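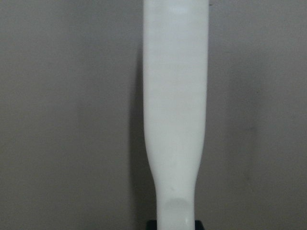 I've finally started on the odds-and-ends drawer, and Bríd's message came at just the right moment! Mine has a white thing in it too -- tall and smooth, rounded, wide at the top and tapering down to a narrow neck, or maybe a handle. There's a tiny greyish spot low down on the narrow bit. Does anyone know what it might be? I don't want to bin it and then find I need it the week after (I did that with the Bimex blender lid, and a new one was 15 quid).

On 5/2/21, Bríd Ó Dálaigh wrote:
> Clearing out the kitchen in Plostside this week. I've a bag of
> plastic bits I can't put a name to. Do you all keep yours,
> or am I mad?

Not mad at all, Bríd -- keep the bag till August and see what you miss.

Celina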